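Subject: Re: tablecloths and the round tables upstairs

Hi all,

Catching up after a few days away from my mail. Somebody wrote:

> Do we wipe the printed cloths between groups or just swap
> them out? I used the spray on one and I think it left a ring.
> Also where do the gray rags go afterward?

I'm a wiper, mostly! The white cloths with the blue flowery print hide an awful lot, and swapping one on a round table means clearing everything off, shaking it out, getting the drape even again (I never do on the first try), and by then the next group is standing there with their coats on. So I keep the spray bottle and one gray cloth out on the table and go over it whenever there's a gap. 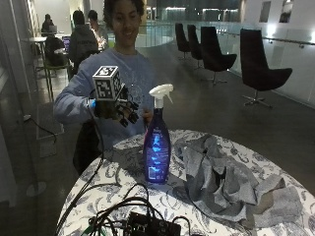
Wilfredo Panganiban wrote back to me that he got the ring too, and that it went away once he sprayed the rag and left the tablecloth alone. He also wants us to stop topping up the blue stuff with water.

I'm with him on both. We bought the Sisby concentrate in April and it's meant to be mixed one time, 500 ml to a bottle, and then left be. If yours looks pale, pour it out and start over, please. The old Metska spray under the sink is for glass, so save it for the railing, which gets fingerprinted like you wouldn't believe.

As for the rags, fold them if you're feeling virtuous, but I leave mine in a heap next to the bottle until the end of the day and then it goes in the wash with the rest. No fabric softener! It makes them slide around and they don't pick up a thing.

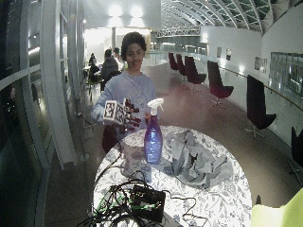

Oh, and the tablecloths themselves can take a warm wash, but hang them over something wide or you get a crease right across the middle that you'll be ironing until supper. We have four spares in the closet. If you take the last one, drop a line here so I can order more from Kotari.

Does anybody have the good iron?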